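Section 3: Working alongside the Gilta on the tidying round

Welcome back, and do put the kettle on first if you like. The Gilta learns the tidying from the people who have always done it, so for the next few weeks your hands are the teacher -- your pace is the right pace.

1. Hold the hand unit from behind and squeeze gently until the pads meet.
2. Pick up one piece at a time, starting with socks and other small things.

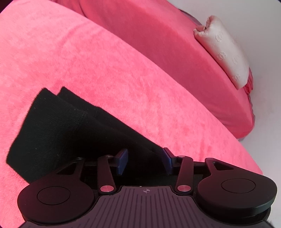
Kwame Gbeho: I was worried I'd be hurried along by it. My round is still my round, but I do spend less of it bending down.

3. Stop after 26 pick-ups and rest your wrist for 10 minutes. The rest counts as paid time.

Note: cushions and bolsters stay where they are until you reach Section 4.
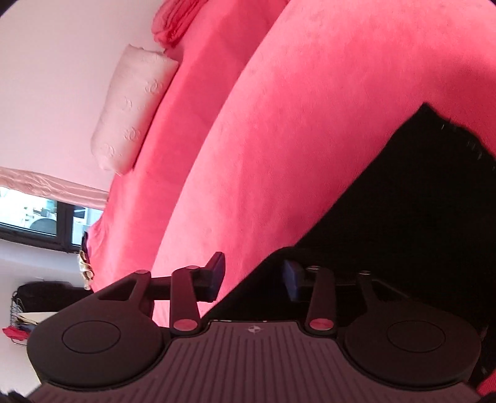
Pillasgate, November 20, 2020

Since the Dandham rooms changed over in March, the evening fold has gone to the machine, and the staff who did it now check and finish by hand. Please tell your supervisor if your own list has grown longer as a result, as it was never meant to.

4. Move on to bags and anything padded.
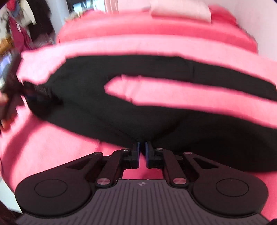

Bags take more patience than clothes, and you mustn't mind a few failed goes. Choose a part the fingers can close on, such as the lower edge of a thick black strap, and leave the soft body of the bag alone.

Caution: keep your free hand clear of the pads. If error 301 shows, let go and call the Asante desk.

5. Finish with flat clothes laid out on the bed.

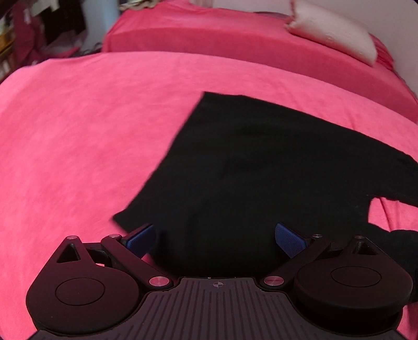

Fig. 4. Pads open over a dark garment, step 5.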